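La taza de las perlas, o cómo complicar un asa

Durante años he defendido que una taza solo tiene que hacer dos cosas: sujetar el líquido y dejarse sujetar. Con la primera cumplen casi todas. La segunda parecía resuelta desde hace siglos, hasta que alguien en Wavwood decidió que el asa curva de toda la vida era poca cosa y que lo que pedía el café con leche era un collar.

La taza llegó a mi mesa por culpa de Nelly Lozano, que la vio en la tienda Muñoz, pagó por ella 136 pesos y me la dejó al lado del teclado con una nota: «Para que tengas algo fino». No sé si es un regalo o una crítica. La he usado siete semanas, tiempo suficiente para haberle perdido el respeto y haberlo recuperado a medias.

Empiezo por lo bueno. Es grande, y me refiero a grande de verdad: cabe el desayuno y parte de la excusa para no contestar correos. El color, un blanco crema, tiene la virtud de ir bien con cualquier mesa, incluso con una gris y sin gracia como la mía. La cerámica es gruesa, pesa lo suyo y aguanta el calor más que la Zenholm que tenía antes, una taza correcta de la que no recuerdo ni el dibujo.

La botellita es la que llevo en el bolso y que suelo vaciar dentro de la taza para no levantarme dos veces.

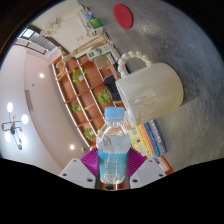 La taza, con su asa de cuentas, y la botella de tapa celeste.

Y ahora el asa. Son bolitas blancas, como perlas, puestas una detrás de otra hasta cerrar el lazo. De lejos queda muy bien. Las visitas la miran, la comentan, y Marleny Rivadeneyra llegó a preguntarme si había heredado algo. De cerca y con la taza llena, los dedos van descubriendo cada perla por separado. Al tercer sorbo una ya sabe dónde está la que molesta (la de abajo, siempre la de abajo, justo donde apoya el dedo corazón). Con poca carga ni se nota. Llena hasta arriba termina una agarrándola con las dos manos, como en los anuncios de sopa.

Américo Calado, que tiene manos de remero, directamente no puede meter los dedos por el hueco. La agarra por el cuerpo y se quema, con mucha dignidad.

Luego está la limpieza. Entre perla y perla queda una rendija mínima que el estropajo no alcanza y que el café encuentra sin ningún problema. Yo uso un cepillo de dientes viejo, los domingos que me acuerdo no, los demás tampoco: cuando me da vergüenza. En el lavavajillas no me he atrevido. La caja dice que se puede, pero la caja también dice «ergonómica».

Lo que menos me convence es cómo se guarda. El asa sobresale bastante y no hay forma de apilarla con las demás, así que vive sola en su esquina del estante, como una tía soltera con dinero.

¿La recomiendo? Para té, sí, que uno lo bebe despacio y a media taza. Para decorar el escritorio, también. Para el primer café de la mañana, cuando todavía no se coordinan los dedos, prefiero un asa lisa. Si alguien de Wavwood lee esto: la misma taza, el mismo tamaño, las perlas un poco más planas por dentro. Yo compro 2 y le regalo una a Nelly, con nota.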